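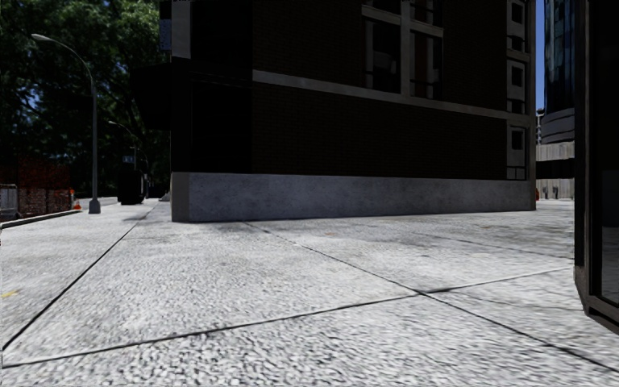 What I've Been Reading

Quick one this month, I'm behind on everything. Three books finished, one abandoned, one I'm only partway into and already telling people about.

First up, The Salt Stair by Maham Pirzada. A mystery, second in the Pelov books. You could start here, I think, though you'd miss why the inspector won't speak to his brother. Pelov is a made-up port town, all fog and bad coffee, and a customs clerk goes missing the night before she's due to testify. Everyone assumes she was paid to run. Her landlady doesn't. The landlady is the best thing in it, she's nosy and rude and keeps a list of who comes up the stairs and when. I would read six more books about the landlady.

The middle drags. There's a long section with shipping records that I skimmed, then had to go back to when one of the ship names turned up again on the last page but two. So don't skim it. My own fault. Ending is good, a bit rushed. Four stars.

Next, Bakilana, by Tanveer Mengal. More of a family saga with a body in it. Three generations in one house, grandfather dies in September, and the will leaves the orchard to a woman none of them have heard of. Chapters go back and forth between her and the grandson who gets sent to buy her out. I liked her chapters a lot. His, less. He spends a great deal of time driving and thinking about his ex-wife, and I wanted somebody to ask him a direct question.

The question of wether the grandfather was pushed gets dropped for most of the book, then picked up again at a wedding. Works better than it sounds. Some of you will guess it. I did, but for the wrong reason, so I'm not claiming it. Three and a half. Content note for those who ask me for them: an animal dies early on, off the page.

Short stories: Clunano and Other Crimes, Zubaida Mohmand. Very uneven. The title story is terrific, a retired schoolteacher gets letters from a former student who is supposed to be dead, and she corrects the grammar and mails them back. The one set on the night train is nearly as good. A couple of the others read like first chapters of novels she got bored with. Borrow it, read the title story and the train one, see how you feel.

The one I gave up on: Fustano Rules, by Waqas Cheema. Loads of people love this. A heist at a casino, crew of old friends, one of them is lying. I got to page 200 and still couldn't tell two of the crew apart, and everybody talks in the same wisecracks. If you've finished it and it gets better, write and tell me, I still have the copy and could be talked round. It's going back on the swap shelf otherwise.

Reading now: A Guest for the Winter by Maham Hayat. No rating yet but wow. A woman rents her spare room to a man who says he's writing a history of the village, and by chapter three she's noticed he never asks anybody about the village. That's all I'll say. Slow, creepy, very good on weather. I've been reading it at the kitchen table with the radio off, and the boiler made a noise last night and I nearly threw it across the room.

Couple of bits of mail.

Several of you wrote about last issue's question (series you quit and why). Most common answer by a mile was the detective getting a new love interest every book who then gets kidnapped. Agreed. Second was authors who kill the dog. One reader has stuck with a series for years purely because she wants the sergeant to get promoted, and he still hasn't been, and I find this very moving.

Somebody also asked how long my reviews are supposed to be, as the one on the website was cut off. It was supposed to be 2,000 characters and I sent in 2,810, so the form ate the last paragraph. The full version is up now. The lost paragraph was mostly me complaining about the cover.

Next issue goes out Mon 25 December, yes really, it's scheduled ahead so I won't be at the computer. It'll be the best-of-the-year list. Send me your picks before then, one title each please, with a line on why. New or old is fine. Rereads fine. Please put the author's name in, last year I spent a whole evening trying to work out which The Visitor someone meant.

Still looking for a good locked-room one, by the way. Ideally short. Ideally with a map in the front. Reply to this email and it comes straight to me.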